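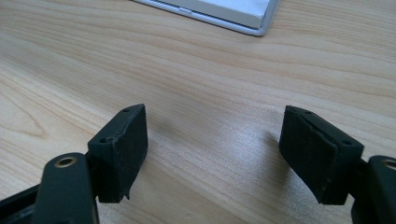 Session 2: Pads, pivots and the check before you start

Robot Handling, Good Practice strand
Notes by Lalit Singhal

Last time we looked at who signs for a hand-held gripper. Today is my favourite bit of the whole course – the two minutes before anybody picks one up! Most of what goes wrong with a grip begins at the pads, and pads are wonderfully easy to inspect if you know where to look.

What to look at on the pads

Start with the edges. On the left finger a small corner of the black pad has curled away near the bottom, and the seam along the top is ragged. Under the Melberg lab rules a lifted corner is a "replace" and a ragged seam is a "note and watch". Write both down, even when the first already settles the matter.

Then the gripping face. The right pad has an upright crease down its middle where the material seems to have bunched up. A crease changes where the load sits, so a thin part (a card, a washer, a strip of film) may turn as the fingers close. Creased pads are a "replace" for thin parts and a "note" for everything else.

Rules for the check

1. Open the fingers wide and set the tool over a plain surface. Pale wood is lovely for this, as dark pads show up so well against it.
2. Move laptops and tablets well back from the fingers, or off the table altogether.
3. Look at each pad along its top, its bottom and its face.
4. Look at the pivots, including the brass bushings in the linkage arms. Do not oil them yourself.
5. Fill in form 153 before the first grip of the day.

Changing a pad

Always change pads in pairs. A new pad facing a worn one gives an uneven squeeze, and then your records for that day can't be compared with anything. The Luvano sheet allows up to 3 pad changes on one finger before the finger itself goes back for cleaning.

For next time

Read the Dixit handout on grip records, sections 2 and 3, and bring one filled-in form. We'll swap them round and see whether we all agree on what counts as a crease – last year's group argued about it happily for most of the hour.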